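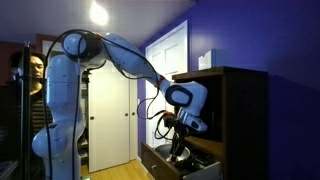 A reply on the reseller's forum put it more kindly than I would: the Sedarus kit does what the sales page says, as long as you read the sales page very slowly. That was in May, and I had already signed for the trial unit by then.

sedarus-drawer-trial

README for the logs and notes from our trial of the Sedarus household manipulation kit, sold by Pekenier. Read this before you use any of the numbers.

What is in here

episodes/ - 1000 recorded attempts at drawer tasks, one folder each
notes/ - operator notes, plain text, uneven quality
rejected/ - 79 attempts pulled from the set, with the reason in each folder
vendor/ - the Pekenier setup guide as we received it, plus our corrections

The tasks

Open a drawer by its knob. Reach in. Take hold of a named item. Lift it out and set it on top of the cabinet. Close the drawer. Each attempt covers one of these steps or a run of several, and the task field tells you which. A metal bowl in a cluttered drawer is one of the standard targets. Pekenier's own demo uses a drawer with a single sponge in it, and I would like to know who lives like that.

What Pekenier claims and what we could check

"Works in any home." We ran it in furnished rooms with normal cabinets. The arm is large. In a narrow room you plan the furniture to suit it, and the kit price does not include your time for that.

"No tuning required." The guide has a tuning chapter.

"Learns from 2000 examples or fewer." We stopped at 1000, so I can't confirm or deny it. The sales rep told us half would be plenty. I have not seen anything in writing.

"Reliable grasping of reflective objects." See the success field for the bowl episodes and form your own view. Success is marked by the operator, by eye, at the end of the attempt. It is a judgment call and two operators will not always agree.

Comparison with Jarum

We also had the Jarum starter package on loan. Those logs are not in this repository - the loan terms forbid it - so please don't cite this card as a head-to-head. Jarum's paperwork was better. That is all I am willing to say about it.

Known problems

- Clocks on the arm and the logging machine drift apart. Use the arrival time, not the device time.
- Gripper force is reported without units. Pekenier support has a ticket open.
- Item names are inconsistent in the early folders (bowl, metal bowl, dish). We did not go back and fix them.
- Cables hanging near the gripper can block the wrist view.
- The Hubmann export script fails on folder names with spaces. Rename first.

Use

Free for research and for arguing with vendors. Do not use it to show that a robot is safe around people, which we did not test. If you are deciding whether to buy the kit, ask Pekenier for a trial in your own rooms, with your own drawers, and leave the junk in them.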